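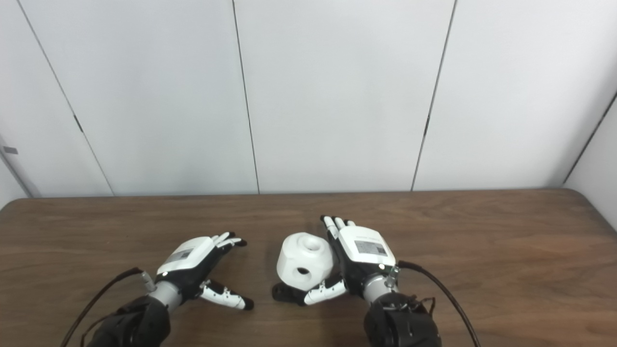 The brown table against the pale panels, with the white block out. Back room at Trisarar, 5 Sep 2024.

The Table Room
Home > Trisarar > Rooms > The Table Room

Welcome to the page for my favorite room in the house! It's the smallest one on the ground floor and it has the plainest walls, and I would still give up any of the others before I gave up this one. If you came from the kitchen gallery, you'll notice that things calm down a lot back here. Pale panels, one big brown table, daylight most of the day. I like it that way more every month.

Click the picture to see it larger. The notes underneath are the ones people keep asking me to write down properly – the table, the wall, the finish, what went wrong – so I've put them all in one place.

The table

It came from Norkach, a two-room workshop down in the valley that sells old tables and the occasional bench. I went in for a stool. The table was at the back under a pile of chair seats, and all I could see of it was one rounded corner and a strip of that warm grain, and I was done for. I didn't even measure it. (Measure it! It went through the back door with 2 inches to spare, and only after we took the door off.)

The rounded corners turned out to be the best thing about it. In a small room you walk past a table corner dozens of times a day, and square ones will find your hip sooner or later. They also look lovely against a flat wall, where you get a little curve and then a straight seam going up behind it.

I get more questions about the color than anything else. It's a proper brown, with streaks that show up differently depending on where you stand. In the morning it goes almost orange. By late afternoon it's closer to strong tea, and if there's a lamp on you get soft patches of shine all over the top. I've tried to match it for shelves and have given up. Anything close looks like a mistake, so the shelves next door are painted.

The wall

Before the panels, this wall was seven different repairs holding hands. Old filler, newer filler, a square where a cabinet used to be, a ghost of green paint that came through everything I put over it. I spent one whole July sanding and painting it and it looked just as lumpy in August.

Lytvynenko did the panels. They're a small outfit and they were booked solid, so I waited, and I'm so glad I did. They wanted large sheets and as few joins as possible. I had pictured narrow boards, lots of them, cottage style, and I argued for that for longer than I should have. Then they leaned one big sheet up against the wall and I saw the table in front of it, and that was the end of the boards.

The seams are left showing as thin dark lines. I love them. A friend thought we'd forgotten to fill them, and my mother asked very politely when the men were coming back, but without those lines the wall would just be a blank. With them it has a bit of rhythm. We did try filler in one join in the hallway, for comparison, and it cracked by winter.

The white is a gray-white. On the color card it looked like dishwater and I nearly sent it back. On a big surface it's gentle, it takes the light evenly, and it makes brown wood look richer than it has any right to.

The finish

Three coats of Floleo on the table top, rubbed on thin with a cotton rag and buffed after each one. I'd only ever used it on a breadboard before. The can says to leave it overnight between coats and I left it two nights, which I'd recommend if your room is cool.

People have asked whether it's too shiny. I was after a bit of a glow, enough that a pale thing set down on the wood gets a faint light underneath it, and I'm very happy with where it ended up. If you like a dead matte top you'd want something else, or you could stop at one coat and skip the buffing.

Upkeep is easy so far. I wipe it with a damp cloth and dry it straight after. Glasses go on a coaster, mostly. There's one ring from a hot mug that I can find with my fingertips and no guest has ever noticed, and I've decided to be fond of it.

A few things I'd do differently

Take the baseboard off before the panels arrive. I tried to save myself a morning and spent two days trimming.

Put the outlet somewhere sensible. Mine is behind the door.

Buy the rags in a bigger pack. Floleo goes on beautifully and goes through rags at a shocking rate.

Oil the underside of the table too. I skipped it, then did it a year later lying on my back with drips landing on my glasses.

Keep the offcuts of panel. I put one on the inside of the pantry door and it's terrific.

What the room is for

Everything! That was the whole idea. The kitchen table is for eating and it always has crumbs on it, and the desk upstairs is for bills. This one is for whatever is going on that day. It's had puzzle pieces on it, and wallpaper paste, and jars of plum jam cooling in rows, and once a whole dismantled clock that stayed for weeks longer than promised.

The one house rule is that the top gets cleared when you finish. I was strict about it for the first month and then I didn't need to be, because it's such a pleasure to come in to a table with one thing on it. You put something down in the middle of all that wood and you really look at it. A plain white shape does especially well there. So do pears.

I've also found I work more slowly at it, in a good way. At the kitchen table I'm always shoving something along to make space. Back here I can reach right out with both arms and not knock anything over.

What it cost

I promised a couple of readers I'd put this up. The table was 100, plus a tin of biscuits for the neighbor with the van. The panels, fitted, came to 497, and that included taking away the old cabinet rail and the worst of the filler dust. I did the finishing myself, so that was just the Floleo and the rags. I haven't added in the paint from that lost summer, and I'm not going to!

For a while I felt a bit guilty spending more on the wall than on the table. I've changed my mind about that. The table was always beautiful and it looked like nothing at all in front of the lumps.

Questions from the guestbook

Do the panels sound hollow when you knock on them?
A little, toward the corner where the wall turns. Everywhere else they're nice and solid. Hang a curtain or put a rug down if echo bothers you – we did the rug.

Could you do this in a rental?
The table, yes. The panels, I'd ask first. Lytvynenko told me they've fixed them to a light frame that can be taken out again, but I haven't seen one done that way.

Will you hang anything on the wall?
I keep being told to! I've held up a mirror, two prints and a very handsome old tray, and each time I've put them back in the closet. Maybe one day. I'd hate to put a nail in it.

Does Norkach still have tables like yours?
They get different ones every time I go. There was a long narrow one in July that I walked around for half an hour, and I have nowhere to put it, and I still think about it. Go early, bring a tape measure, and look under the chair seats.

How do you keep white things clean on an oiled top?
I was worried about this too. Once the finish had fully hardened nothing rubbed off, and I test with a white cloth every time I top it up. Give it a full week before you put down anything you care about.

Is the room as bright as it looks?
It is on a decent day. The pale wall does an awful lot of the work, and the sheen on the table helps it along. On a gray afternoon I do switch the lamp on.

Coming next

The hallway is getting the same panels, with the seams left open this time, and I'm hoping for a bench under the coat hooks. After that it's the pantry, where 7 shelves need to come down before anybody can even see the back wall. I'll start a separate gallery for each so this page doesn't get too long.

More from Trisarar
The kitchen, with crumbs
The painted shelves
The stairs before and after
The yard and the plum tree

You're welcome to leave a note in the guestbook, and please do tell me if you've found a shelf color that sits well next to brown wood. I'm still looking.

Back to all rooms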